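Filled in by Marit Lindqvist, 11/21/23. Second reader: Märta Viklund. Club: Pruralstead Robotics Club, Fjeld project (cloth handling). Copy goes in the binder, not just the shared drive.

# Hand-held gripper safety check

Mark each line OK, FIX or N/A. Write a comment for anything that isn't OK. A FIX in section 1 or 2 means the gripper stays on the shelf until Märta or I have signed it off.

## 1. Before picking up the gripper

- [x] Both jaws open and close by hand with no catching. **OK**
- [x] Pivot caps all in place, none turning under a fingernail. **OK**
- [ ] Fingertip pads seated all the way down. **FIX**
 Comment: Left pad could be rocked a little with a thumb. Pushed back in and held. Check again next session before anyone uses it. If it rocks again, replace both pads as a pair.
- [x] No cracks in the linkage arms or at the triangle cutouts. **OK**
- [x] Ridged top plate clean. **OK**
 Comment: Lint was packed between the ridges. Brushed out with the old toothbrush from the Nutside box.
- [x] Nothing sharp on the arms that could pull a thread. **OK**

## 2. Person using the gripper

- [x] Sleeves pushed up past the wrist. **OK**
- [x] Long hair tied back, lanyards off. **OK**
- [x] No rings or bracelets. **OK**
 Comment: One student had a braided bracelet that would not come off. Taped flat. Fine for this session, but I would like it off before March, when we start the faster picks.
- [x] User knows the word we use to stop ("hold"). **OK**
- [ ] Second person within arm's reach at all times. **FIX**
 Comment: The second person went to get the log sheet twice. Keep the log sheet with the second person from now on.

## 3. Work area and cloth

- [x] Surface under the cloth is soft and has no pins, needles or clips in it. **OK**
- [x] Cloth checked for loose threads longer than a finger. **OK**
- [x] Fingers kept outside the jaws when the cloth is being straightened. **OK**
- [ ] Small items moved away from the work area. **FIX**
 Comment: Still too much lying near the cloth. Other fabric can stay if it is pushed well back. Pens, tools and packaging can't.
- [x] Lighting even enough to see both fingertips. **OK**

Black cloth on pink, blue fingertips: 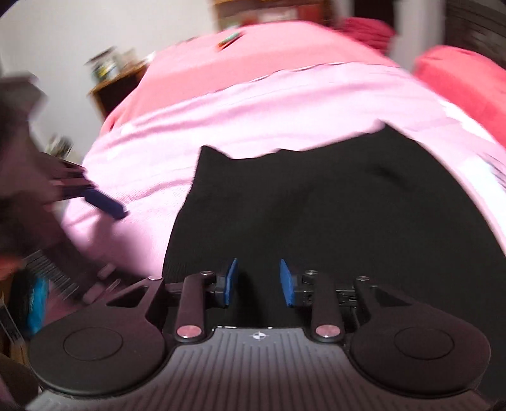
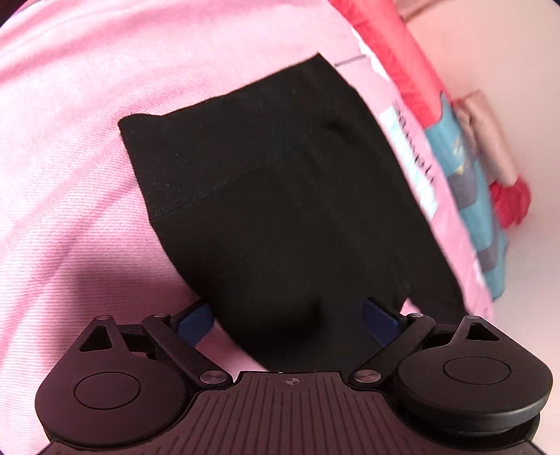
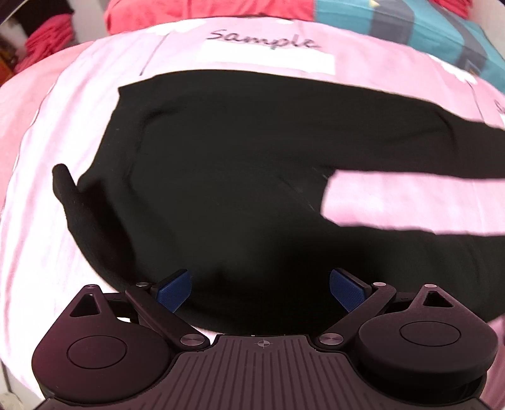
## 4. During the picks

- [x] Approach from the near edge of the cloth. **OK**
- [x] Jaws closed slowly, with a stop if the cloth bunches under the plate. **OK**
 Comment: Thick folds are the ones to watch. With a lot of cloth between the pads, people squeeze harder than they need to, and that is hard on the pivots.
- [x] Cloth let go over the surface, never over the floor. **OK**
- [x] User changed after every 6 picks. **OK**
 Comment: Märta asked whether this could go up to ten. I would leave it. Two people said their hand was tired by the fifth.
- [ ] Pick count written down as it happens. **FIX**
 Comment: The sheet says 83 and the tally on the whiteboard says something else. I used the sheet. Running total for the Fjeld project is now 856.

## 5. Putting away

- [x] Jaws left open, no load on the pads. **OK**
- [x] Pads wiped with a damp cloth only, no alcohol. **OK**
- [x] Gripper back on its shelf, plate side up. **OK**
- [ ] Spare parts counted back into the Dadport case. **FIX**
 Comment: One pivot cap short. It may be in the bottom of the cloth bag. Please look before ordering.

## Open items

| Item | Who | When |
|---|---|---|
| Recheck left fingertip pad | Marit | Before next session |
| Find or order pivot cap | Märta | This week |
| Tray for pens and small tools | Marit | Next session |
| Clip log sheet to a board for the second person | Märta | Next session |

Second reader's note: Agree with all of it except the pad. I would change the pair now and keep the old ones as spares. We have the parts. M.V.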